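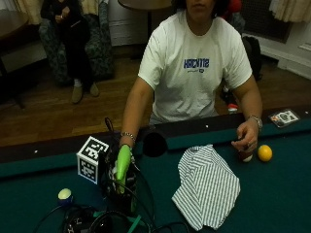

Cloth, Balls and Table Care: Frequently Asked Questions

These answers apply to Flastholm home and club tables fitted with Cao napped cloth. Tables covered in worsted cloth are treated differently in a few places, and this is noted where it matters. For installation and leveling, see the separate page.

How often should the cloth be brushed?

Brush after each session on a table in daily use and once a week otherwise. Use a horsehair table brush. Work from the head end to the foot end in straight, overlapping strokes, in one direction only. Circular or back-and-forth brushing moves chalk dust under the cushions and raises the nap unevenly. Finish with the strip under each cushion nose, using the tip of the brush.

Can I vacuum the table?

Yes, with a brush attachment and low suction. Turn off any rotating head. Do not seal the nozzle against the cloth, which can lift it from the slate if it was glued lightly. Keep the nozzle moving, and empty the pockets first so that nothing rattles up the hose.

What should I use to wipe the balls?

A clean cotton or microfiber cloth, slightly damp. A kitchen towel works if it has been washed without fabric softener. Softener leaves a film that transfers to the ball and then to the bed. Wipe each ball individually and dry it with a second cloth before it goes back on the table.

Do not use dish detergent, glass cleaner, car wax or anything containing an abrasive. Stikitis ball cleaner is suitable for phenolic balls and should be used sparingly. It is not intended for older clay sets.

How do I know if my balls need cleaning?

Chalk marks that do not come off with a dry cloth are the usual sign. The cue ball picks up dirt first. On the object balls, check the white areas of the stripes. Solid colors hide residue well, with the exception of the yellow. A set used on a dirty cloth will not stay clean for long, so brush the table before wiping the balls.

Is it all right to lean on the table or rest my hands on it?

Resting a hand on the cloth during play is normal and does no harm. Sitting on the rail is not acceptable on any model. It loosens the rail bolts and can change the rebound on that side. Skin oil and hand lotion will darken the cloth over time, most noticeably around the break spot and along the head rail. Dry hands are enough. Powder is not recommended, as it clogs the nap.

Should I take off my watch or bracelet?

We suggest it for regular play. A metal clasp or chain link can catch the nap and pull a thread, particularly when the bridge hand slides forward. Rings with raised settings do the same. If a thread is pulled, trim it level with small scissors. Do not tug it.

Can other items be put on the table?

Light items with soft or smooth undersides can be put on the cloth for a short time. Place a folded cloth or a blanket under anything with corners, screws or hard feet. Lift items straight up when removing them. Dragging a hard edge across the nap leaves a track that brushing will only partly remove.

Cables should be laid flat and kept clear of the pockets. Batteries, drinks, food and open containers of any liquid should be kept off the table.

I spilled something. What do I do?

Blot at once with a white, absorbent cloth. Press straight down and do not rub. Change to a dry section of the cloth as it takes up liquid. When no more comes out, leave the table uncovered overnight and do not play on it until the cloth is fully dry. For sugary drinks, blot a second time with a cloth dampened in cold water. Do not use a hair dryer on napped cloth. Heat can shrink it locally and leave a ridge.

What are the small white marks on the cloth?

They are burn marks, caused by friction when a ball is struck hard from a standing position. They are common at the break spot and where the rack sits. They cannot be cleaned off. On worsted cloth they are more visible but do not affect roll.

What room conditions are recommended?

Hold relative humidity as steady as possible. In the Grurkville test room it is kept at 41 percent throughout the year. A damp room slows the cloth noticeably, and a change in ball speed between winter and July is usually due to this. Keep the table out of direct sunlight, which fades the darker greens first.

The bottom of the light fixture should be 39 inches above the bed. Mount it centrally.

When should the cloth be replaced?

Under home use, Cao napped cloth lasts almost 4 years. Club tables need it sooner. Replace it when the cloth is worn through at the pocket openings, when it can be moved by hand on the slate, or when a slowly rolled ball follows a visible track. Re-covering takes one fitter half a day. The rails should be re-covered at the same time as the bed, since cloth from two batches seldom matches in color or speed.

Can I iron the cloth?

Napped cloth can be ironed with a table iron on a low setting, after brushing and in the same direction. Worsted cloth should not be ironed. Household steam irons should not be used on either type.

Who do I contact about a re-cover?

Write to Zhenhua Kong in the service department at Grurkville. Include the table model, the cloth color and the number of the plate under the foot rail.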